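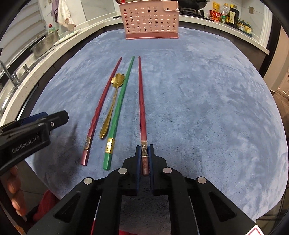 Wie bekomme ich Wachsflecken aus einer Tischdecke, ohne dass der Stoff hinterher schlimmer aussieht als vorher?

Erst das Wachs hart werden lassen und vorsichtig abheben, dann den Rest mit Löschpapier und lauwarmem Bügeleisen aus dem Stoff ziehen, zuletzt waschen.

Zuletzt aktualisiert: 4. Februar
Lesezeit: 3 Minuten

Rahel Holzer
Das oben ist die Kurzfassung aus der Hilfesammlung, die kenne ich, und die hat mir schon eine Decke gekostet. Es geht um rotes Kerzenwachs auf hellem Leinen, ein Erbstück der Schwiegermutter, die im Mai zu Besuch kommt und sich an jede einzelne Decke erinnert, die sie je verschenkt hat. Die Kerze war von Narkell und laut Packung tropffrei. Ich habe den Fleck bisher nur angeschaut, das allerdings ausdauernd. Vor allem würde ich gern wissen, was mit der roten Farbe passiert, wenn das Wachs selbst draußen ist. Und hilft das Gefrierfach wirklich, oder liegt die Decke da bloß neben den Erbsen?

Bjarke Hafþórsson
Das Gefrierfach hilft, aber nur beim ersten Schritt. Decke in eine Tüte, über Nacht rein, morgens das Wachs mit einem stumpfen Messerrücken abbrechen. Bitte kein Kratzen, Leinen nimmt das übel und zeigt es dir jahrelang.

Dann kommt das Bügeln. Unter den Fleck eine dicke Lage Küchenpapier (unbedruckt! ich hatte einmal Weihnachtssterne auf einem Kopfkissen), darüber auch eine Lage, Eisen auf die niedrigste Stufe, Dampf aus. Immer nur kurz aufsetzen und das Papier wechseln, sobald es Fett gezogen hat. Wer hier ungeduldig wird und die Temperatur hochdreht, drückt die rote Farbe schön tief in die Faser. Ich vermute, so ist deine erste Decke gestorben.

Für den Farbrest nehme ich Spiritus auf einem weißen Lappen und tupfe von außen nach innen. Vorher am Saum testen. Danach Gallseife, eine halbe Stunde liegen lassen, normal waschen, soweit das Etikett es erlaubt. Nicht in den Trockner, solange noch ein Schatten zu sehen ist, sonst bleibt der. Bei mir hat es beim dritten Anlauf geklappt, einen ganz leichten rosa Hauch sieht man bei Gegenlicht. Ich lade Gäste seitdem abends ein.

Nanna Kirkegaard
Obstschale draufstellen. Mache ich seit über 10 Jahren so.

Þórey Hauksdóttir
Bei Samt oder Plüsch bitte nicht so wie Bjarke, da ist der Flor nach dem Bügeln platt. Für Leinen stimmt alles, nur beim Spiritus das Fenster auf und das Bügeleisen vorher weit weg und aus. Wenn die Decke wirklich alt ist, würde ich sie in eine Reinigung geben und das Wort »Kerzenwachs« gleich an der Theke sagen. Meine hier in Stindum wollte erst einen Zettel unterschrieben haben, dass ich für die Folgen selbst verantwortlich bin, hat den Fleck dann aber anstandslos herausbekommen. Den Zettel habe ich noch.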